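Etumex is a hand-history database format used by a number of desktop poker trackers. It was devised at Toltcombe, a small software house, and is best known for storing everything at least twice. 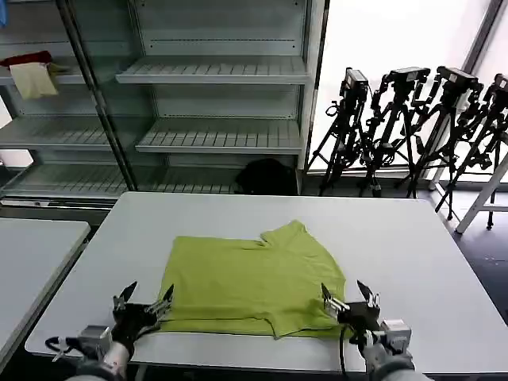 Osamu Morikawa

Each hand occupies one row in the main table, which has 86 columns. Players, stakes and table names are copied into that row in full, an arrangement the original manual calls "generous." Reports run quickly as a result, and renaming a player is best left for a long weekend.

The format recognizes 4 betting rounds, with a separate block of columns for each. A fifth block, labeled "misc," holds whatever the parser did not understand.

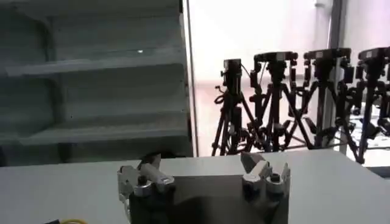

Imports are handled by a companion program, Drasusix, which reads text files saved by the poker client and writes them in batches of 864 hands. The size of the batch has never been explained. Hands left over at the end of a session wait for the next one, so a player's final losses may go unreported for some time, a defect few users have complained about.

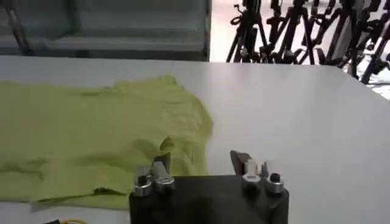
Version 3, released on August 17, 2021, added a read-only mode for people who like to write their own queries. It also dropped support for Siqueira, an older export layout that separated bets with semicolons and, in certain tournaments, with nothing at all. Files in that layout must be converted before import.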